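Home | Posts | About | Reading list | Contact

How I ended up fact-checking my own mother's group chat

I got into this whole media literacy thing by accident. Last September a post went flying through our family chat saying that Brumico, the water filter company, had been ordered to take back every pitcher it ever sold. It had 2,625 shares when it got to us. I know because I screenshotted it, all puffed up, ready to forward it to everyone at work. Then I went looking for the order and there was no order. Somebody had made the whole thing out of an old headline and a logo (a blurry logo, too, which should have slowed me down).

I felt pretty dumb! And then I got curious, so I signed up for the evening class at the Trandano library. It ran 9 weeks and I missed one.

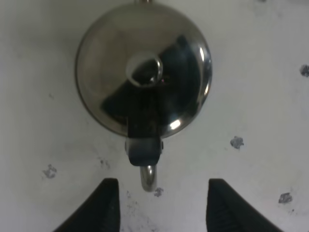 What stuck with me

Mostly it was the habit of leaving the page. I used to read a site top to bottom and decide if it "seemed" reliable, like I was sniffing milk. Now I open another tab and look up who runs it. We practiced on a site called Kawaguchi Health Digest, very clean, lots of white space, footnotes and everything. I would have trusted it with my life. It belongs to a company that sells the vitamins it reviews, and that took me under a minute to find once I quit reading and started searching.

The other one is dates. So much of the junk I used to share was true once, about something else, years ago. I check the date before I get mad now. Well, most days.

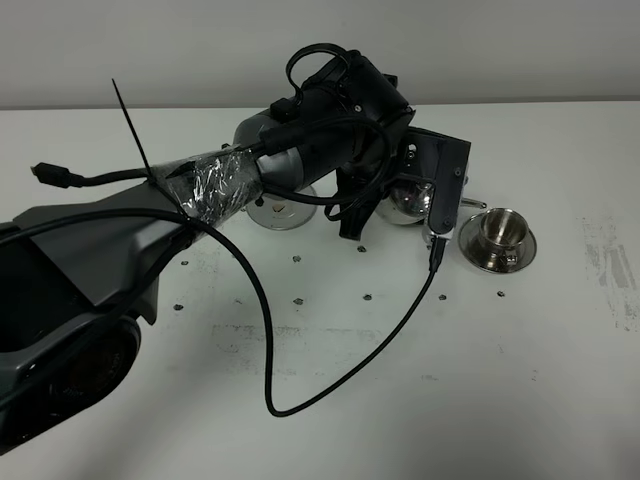

My weak spot is still pictures, and I'd guess that goes for a lot of people my age. Usport, the running forum I waste my lunch on, had a thread with over 1,000 replies arguing about one finish line photo, and hardly anyone had tried to find the original. I've started writing down the small stuff I see before I read a single caption. With a robot arm, say, I'd put down the crinkled clear plastic around the forearm and the black zip tie with its long tail sticking up, and then go hunting for another copy that has those same bits. Boring details are much better for matching than the big obvious thing in the middle. I've done it 2 times this month, and once it led me straight to where the photo first went up, under a completely different story.

Mom still forwards everything, by the way. But she puts a question mark at the end now, and I'm counting that.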